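Home | Robots | Space | Bugs (the other kind) | Ask Us

How Does a Robot Know Where to Put Its Fingers?

A robot has no common sense. It has software, and software is a very long to-do list written by tired people.

One part of the list is called perception. It turns a picture into guesses: chip here, blue plastic handle there. Shiny metal is tricky — glare can hide an edge.

Next comes planning. The planner might try 343 paths for the arm and throw out every one that bonks into something.

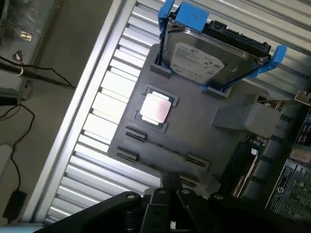
Last comes control, which checks the arm over and over and nudges it back on track. You do this too when you carry soup. The robot just complains less.

More to read
Why Robots Hate Mirrors
14 Words Coders Shout

Contact Plurklow | Back to top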